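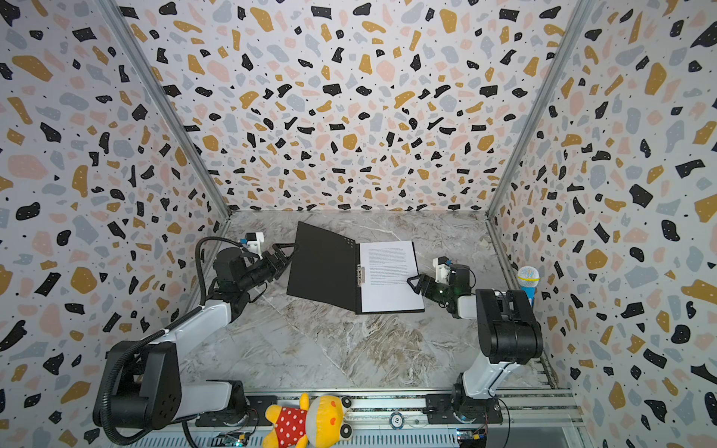
8/13/21　发件人：Fuad Chala

各位好：

先引一段七月那封推荐信，免得大家翻存档。

> Tesar 的黑色夹板文件夹我们组已经全换了。纸夹上去不会跑，封面一合，图纸不脏，拿到哪儿都能看。建议各组统一，散页一律进夹，桌上从此没有散纸。

“桌上从此没有散纸”，这句话我不太信。我用了四个星期，说说我的看法。

先说夹子本身。金属夹装在书脊一侧，纸是从左边咬住的。单张图纸没问题，咬得也算牢。可一旦是两张以上，想看下面那张，就得把上面的掀起来，掀多了夹口那一条就皱。图框和尺寸标注离左边近的图，干脆被压住一截，看个尺寸还要松夹子。推荐信里对这一点只字未提。

再说封面。有人喜欢它能合上，说防灰。可是看图的时候总得摊开，一摊开占的桌面就是原来的两倍，左边那半块黑板子什么也不放，白白占着地方。我们那张桌子本来就不宽，零件、垫块、量具都要有个位置。老式单片夹板没有封面，反倒省地方，也便宜得多。Plostis 的那款我用了好几年，夹口松了拧一下就好。

至于散页进夹，规矩定得很漂亮，做起来是另一回事。图纸夹着，说明文字往哪儿放？夹在图纸上面，图看不见；夹在下面，字看不见。最后还是一张在夹里，一张在旁边。
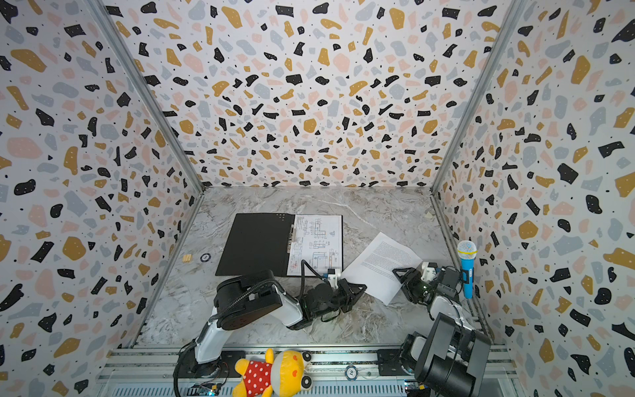
Ellery 组回信说，这不是夹子的毛病，是我们非要同时看两份东西。他们的做法是先读说明，读完换图，一次只夹一张，桌上自然就干净。

我试过。读完说明换上图纸，看到一半忘了某一条，又换回去。一个上午换来换去，夹口的弹簧倒是练得很勤快。对于背得下说明的人，这办法也许行，我背不下。

还有价钱。供货方报的是一批 37 个，总共 700 左右，听着不贵。但那是不含备用夹口的价，夹口坏了单配不配得到，我问了两次，没有下文。Grullora 那边说可以代配，也只是口头说说，没给型号。

所以我的意见是先别统一。愿意用的组接着用，单页图纸、需要拿着走动的场合，它确实比塑料袋强。固定在桌上干活的，还是让各组自己定。真要统一，请先回答上面夹口那个问题，再找一张尺寸标注靠左的图夹上去试试看。

另外有人私下问我们桌上铺的黑垫子，我顺便写在后面。
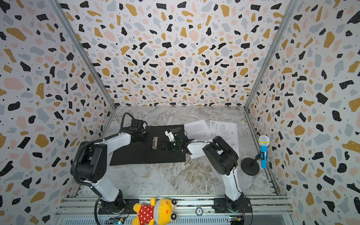 【桌面与垫子】

垫子我倒愿意说两句好话，不过也有限。深色底上放金属小件，找起来比大理石花纹的台面容易，花纹一乱，带孔的小铰链片、垫圈之类往上一搁，眼睛得找半天。黑色小件就反过来了，放上去等于藏起来，这种我宁可放在垫子外面。

推荐的人还说垫子能防划伤，这个我没有对比过，不敢替它担保。大小也要想清楚：买小了零件总往外滚，买大了文件夹就没处摊，只好架在垫子边上，一头高一头低，写字很难受。先拿旧报纸剪个样子铺几天，比看目录管用。

有不同意见请直接回列表，别只回给我。

Fuad Chala

读者留言

老周：左边留白不够这件事，出图的时候多留一点边不就行了？何必怪夹子。

匿名：留边要改图框模板，你去改？

木耳：我们用的是横开的，夹口在上边，没这个麻烦，就是封面老往下掉。

阿澄：报纸剪样子这招不错，今天就试。夹口的型号有消息了麻烦也在这里说一声。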